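Kitchen Corner: can a machine lay the table yet?
Thursday, June 28, 2018

Every summer, usually after a long lunch with far too many dishes, somebody writes in to ask when a machine will finally do the clearing up. I've been reading up on it and pestering people, and I've gathered what I can, along with a few tips for those of us still doing it by hand (all of us, then). 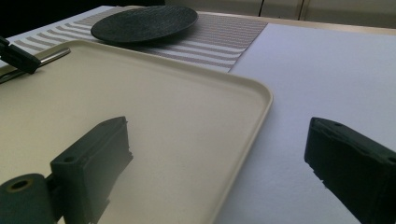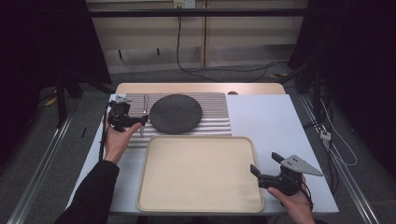
Tray, round dark piece and cutlery, with the hand-held grippers over the table.

Start with the tray, as I always do. A plain one with a low rim is easy for you and me because we slide our fingers under the edge without thinking. Two stiff fingers have a harder time of it. They need a proper rim to pinch, and they need to come at it squarely, or the whole thing tips. If you're buying a tray for someone with sore hands the same rule holds – look for a rim you can really get hold of, and try it in the shop with something on it.

Cutlery is the fiddly one. A thin knife lying flat gives very little to grab, and shiny metal is said to confuse cameras as well. At home I lay mine on a folded cloth, so the handles lift up nicely, and I'm told that helps machines too.

Ridged or textured surfaces are a mixed blessing. Things don't skate about on them, which is lovely, but crumbs settle in and stay there. Use an old soft toothbrush, then a barely damp cloth, and always brush along the ridges.

As for what you can buy, Billero's leaflet promises a table-clearing arm by next July for more than 2,000 pounds, and I should keep your money in the biscuit tin for now. Varar have a smaller one on show at their Gough shop. I watched it move 16 saucers in 50 minutes, very gently I must say, and it needed a helping hand with the last few. My own record is rather better, even with the radio on and a cup of tea going!

Floors and lawns are another matter, and plenty of readers are happy with what they've got. For the table, give it a few years, and in the meantime stack the big plates first, keep the knives together at one end of the tray, and never carry the gravy boat on top.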